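Little and Often? A Second Look at Spaced Practice for Hand Skills

Hok-lam Ho, Wing-yan Shih and Florian Caron
Learning and Memory, second-year group project
Supervisor: Wendelin Wieser
Handed in 17 Mar 2018

1. Why we chose this

Anyone who has sat through a study skills talk has been told to practise little and often. Ten minutes a day is supposed to beat an hour on Sunday. The advice is repeated so calmly that it seems rude to ask where it comes from, and when we did ask, most of the people giving it pointed to work on remembering lists of words.

Remembering words is one thing. Tying a knot or sewing up a cut is another, and we wanted to know how well the advice holds for jobs done with the hands. Our starting point was a leaflet for Savden, a paid practice timer that was being handed out at our freshers' fair. The leaflet says that short daily sessions will help you "learn any skill in half the time". It doesn't say half of what time, or who was timed, or how anyone decided that the skill had been learned.

We should admit that all three of us went in expecting the claim to be overblown. We have tried to be as hard on our own results as we were on the leaflet, and readers can judge whether we managed it.

2. What we read

We searched the college library for writing on spaced practice and hand skills and kept 44 items. They were a mixed bag. Some were proper trials. A good many were training manuals or magazine pieces that quoted each other, and in several cases we followed a confident sentence back through two or three sources and arrived at a paper on vocabulary.

The trials themselves mostly lean towards spacing, and we don't want to hide that. Our worries are about what was being compared. In several, the group that practised on separate days was also tested sooner after its last session. In others the spaced group had more contact with a teacher, simply by turning up more often. If you see your teacher four times instead of once, you get four chances to be put right, and calling the result a spacing effect is generous.

Stitching is a favourite task in this kind of research. It is easy to set up, the end result can be looked at afterwards, and students want to learn it anyway. It also shows up a problem with scoring that we hadn't thought about before we started.

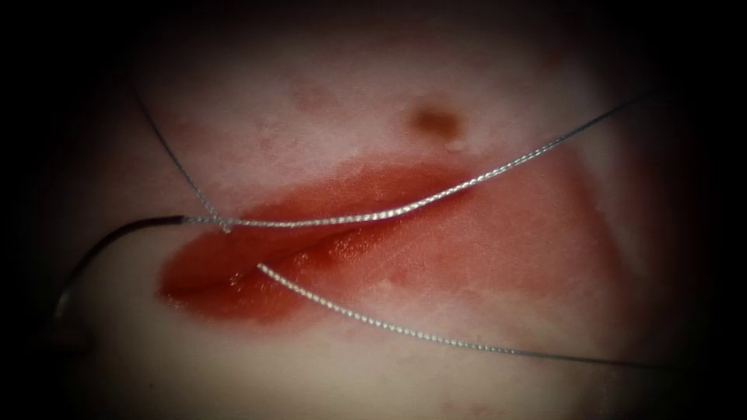
Figure 1. Curved needle and suture thread on a pale surface with a red-stained wound area.

One common way to score stitching is by time. The other is a checklist filled in by an expert. Time is easy to agree on but rewards people who rush. Checklists sound more serious, yet the ones we read were full of items such as "handles the needle with confidence", and we couldn't see how two markers would reach the same answer without talking to each other first. In one paper the markers knew which group each student had been in. The authors mention this in a single line near the end and then carry on as if it didn't matter.

There is a further question about when to test. A learner can look excellent at the end of a long session and poor a week later. Supporters of spacing say this is exactly their point, and on this they may be right. It does mean that any study which tests people straight away tells us very little about lasting skill, whichever way the result falls.

The same advice turns up in workshop training. Bestska, a short-course provider, sells evening classes in bench work and says in its brochure that weekly evenings "lock in" the skill better than a weekend course. We wrote to ask what this was based on. The reply was friendly and said it was the experience of their tutors. We have no reason to think the tutors are lying, but tutors who only teach weekly evenings have never seen the other thing tried. People who find that the evenings don't suit them stop coming, so the tutors are left looking at the ones it worked for.

Drilling, lining up holes and driving screws might well be skills where long sessions do better. Much of the first half hour goes on finding the tools and clearing a space, and splitting the work into short visits means paying that cost again each time. We found no trial that counted set-up time as part of the practice. For someone with a job and a bus to catch it is a large part.

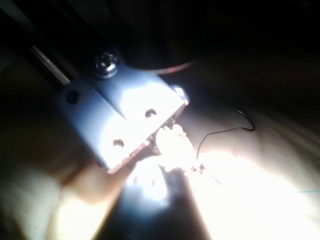

3. Our own small test

We wanted a task that needed no special equipment and that few people could already do. We settled on tying a bowline with one hand, using a length of soft cord fixed at one end to a table leg. Sum-yee Tsang, a third-year who climbs, taught us the knot and agreed to judge the finished ones. She wasn't told who was in which group.

We recruited 24 students, none of whom could tie the knot at the start. They were split into two equal groups by drawing slips from a bag. The first group practised in one long session. The second had the same total practice time divided over four days. Both groups watched the same demonstration once, at the beginning, and got no further help. We were strict about this because of the problem with extra teaching described above.

Everyone came back one week after their own last session. We timed each attempt and passed the knots to Sum-yee, who marked them as right or wrong by pulling on them. Counting practice and test together, we have 477 attempts on record. Every one was written down, including those where the cord ended up in a lump.

4. What we found

At the one-week test the spaced group was a little quicker on average. They also got more knots right. So far, so good for the leaflet.

The gap was small, though, and most of it came from two people in the long-session group who had forgotten the knot completely. When we looked at the results without them, the groups were hard to tell apart. We aren't suggesting those two should be thrown out. Forgetting is a real result, and perhaps it is the result that matters most. But a finding that rests on two people out of a dozen is a weak thing to build a product on.

During practice itself the long-session group improved faster for most of the hour and then got worse. Several complained of sore fingers. Some began chatting. This makes us wonder whether the usual comparison is fair: a long session with a proper break in the middle might close the gap, and we found few studies that had tried it.

Nothing in our results comes near "half the time".

5. What could be wrong with our results

Quite a lot. The group was small and made up of our friends and people on our corridor. We told them not to practise at home, and we have no way of knowing whether they listened. The spaced group had three nights between sessions in which to be tempted. Two of them said afterwards that they had "gone over it in their heads" on the bus, which may be just what spacing is supposed to cause, or may simply be extra practice that we didn't time.

The stopwatch was worked by hand. Hok-lam and Florian took turns and they did know the groups, so the times are less trustworthy than the knots marked by Sum-yee. If we ran it again we would keep the timers in the dark as well.

We also chose a single knot. A finding about one knot is a finding about one knot, and we spent a good part of section 2 complaining about people who forget this.

6. The leaflet again

We went back to Savden with one question, which was where "half the time" had come from. We were sent a link to a survey of nearly 700 customers who had been asked whether they felt they were learning faster. Most said yes. These were people who had paid for the timer and were still using it. There was no comparison with anyone else, and no skill was tested.

Our view is that spreading out practice probably does help a bit with remembering a hand skill after a gap. We would be happy to tell a friend so. We would not tell them how much, and we would not tell them to buy anything. If a weekend is the only free time they have, we think they should use the weekend, take a decent break at lunch and try the skill again some days later to see what has stuck.

7. Who did what

Wing-yan did most of the reading and wrote section 2. Hok-lam ran the sessions and kept the record sheets. Florian wrote to the two firms and worked out the averages, which Wing-yan then checked by hand after finding a mistake in the first version. All three of us wrote the rest. The record sheets are in the blue folder in the department office and can be borrowed if anyone wants to check our sums.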